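Who wrote the song? Credits, splits and getting paid
Speaker notes, Dalthorpe songwriters' evening, 11/01/2019
Speaker: Yamila Benítez

Notes to self: start on time even if the back rows are still filling. Water on the lectern. Talk is 40 minutes with questions at the end, so keep the Vidow story short.

Opening

Thank the room. Say who I am: I look after publishing paperwork for a small roster of writers and producers, mostly rap and R&B, some pop. I don't write songs. I read the emails that people send each other after the song is finished.

Ask for a show of hands. Who has been in a writing session in the last year? Keep your hand up if you left with anything in writing about who owns what. Let them look round the room.

Tonight is about the second group getting bigger. I'm going to talk about what a credit is, what a split is, how the two get mixed up, and what to do when a record comes out and your name isn't on it.

Two rights, one track

Go slowly here. Most of the trouble I see starts with this bit.

There is the song, meaning the words and the tune. There is also the recording of the song. They are separate things with separate owners. The writers usually own the song, or share it with their publishers. The recording usually belongs to the label, or to whoever paid for it if there's no label.

If you wrote the hook, you have an interest in the song. If you sang a backing part on it, that is a matter of the recording. If you did both, you have two conversations to have, quite often with two different people. A flat fee for singing does not cover the writing unless you signed something saying it does. Read the session form before you sign it.

Producers: you are usually in both camps. Your beat is part of the song, and you may have points on the recording too. Get each one written down under its own heading.

The Vidow story

I have permission to tell this one. Vidow is a rapper, Nartey is the producer, and the track was called Grultemmont. They made it in August in one long night. There were seven people in and out of the studio. One of them was a friend who had come to drop off a charger and ended up suggesting the line that opens the second verse.

The track went out on a mixtape and nobody worried. Then a label wanted it for the album, and the label's lawyer asked for a split sheet. There wasn't one. Five people said they had written some of it. When we added up what each of them thought was fair, it came to nearly double what there was to share.

Pause for the laugh, if there is one.

It took months to sort out. The album version went out late. The friend got a small share and a proper credit, and I think that was right, as the line stayed in and people quote it back at the shows. Nartey and the second producer didn't speak for a while. They do now.

The thing to take from it is the date order. If they had spent ten minutes on it that night, while everyone was tired and pleased with each other, it would have been agreed before the label rang.

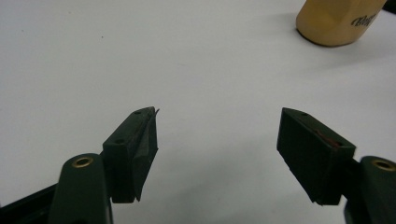

So, the split sheet. It's one page. You can write it by hand. It needs the title of the song (a working title will do), the date, and the full legal name of everyone who wrote any of it. Stage names go in brackets afterwards. It needs each person's share as a percentage, and the shares have to come to a hundred. It needs the name of each writer's collecting society and publisher, if they have one. Everybody signs.

Take a photo of it and send it to everyone the same night. I've seen the only copy go through the wash in somebody's jeans.

If you really can't agree the numbers, write down the names anyway and put "shares to be agreed". That at least settles who was in the room and writing. The argument later will be shorter.

How to decide the shares

There is no rule that says how much a chorus is worth. People ask me every time, so say this clearly.

Some groups split everything evenly, whoever was there. It's simple and it keeps bands together. It can feel unfair if one person always does the heavy lifting. Others give half to the music and half to the words and melody, then divide each half. That is common in rap, where the beat often comes first. Others argue it out line by line. I would avoid that one.

Whatever you choose, talk about it before the session gets going. "Are we doing even splits?" is a normal question and you won't look greedy for asking.

Samples: if there's a sample in the beat, the people who own it will want their share before yours is worked out, and they can ask for a lot. Tell your co-writers there is a sample. I have had writers find out on the day of release.

Names and credits

This part is about the name people see on the sleeve or the streaming page.

Listeners read credits closely now. Fans will go through an album the night it comes out and post lists of who wrote on what, and they notice who is there and who has gone. You will sometimes see a famous rapper listed under the name on their passport, and people think it's a mystery or a hint. Mostly it's just how the writer registered. Check how you're registered and keep to one spelling. One of my writers had her royalties sitting under two versions of her surname for two years.

A credit with no share behind it pays you nothing from the song. "Additional vocals by" looks nice and may help you get work. It's fine to accept that, as long as you know what you're accepting.

A share with no public credit is also possible. Some writers prefer it, and some agree to it for money. I won't tell anyone off for ghostwriting. Just have it in writing, and be sure what you're allowed to say about it afterwards.

When you've been left off

Steps, in this order. Slow down, people write these down.

First, check properly. Streaming pages are often wrong for the first week or so. Look at your collecting society's database as well, and see how the song has been registered there.

Next, gather what you have. Voice notes, project files, messages, the dated rough mix. Save copies somewhere that isn't your phone. Don't edit the files or rename them.

Then write to the person you worked with. Keep it short and friendly. Say which song, what you wrote, and what you'd like corrected. Most of these are mistakes by somebody in an office who was handed an incomplete list.

If you hear nothing, write to the publisher or the label, and tell your society that the shares are in dispute. They may hold the money until it's settled. At this stage get advice from a music lawyer. Your union may be able to point you to one.

Please don't start with a post online. I know it's tempting, and I know it sometimes gets a quick reply. It also makes it very hard for the other side to say sorry and fix it quietly, and the next producer will have seen it too.

Questions

Likely ones:

Does a text message count? It's evidence, and much better than nothing. A signed sheet is better.

What if I'm the youngest in the room and scared to bring it up? Ask your manager to do it, or send a message the next morning - "great session, here's what I've got down for splits, shout if that's wrong". If they reply "yes", keep it.

Can we change the shares later? Yes, if everyone agrees and signs. Tell the society.

Do I need a publisher? Not to begin with. You do need to join a collecting society, and you need to register your songs.

Blank split sheets are on the table by the door. Take a few each. I'm staying until they lock up.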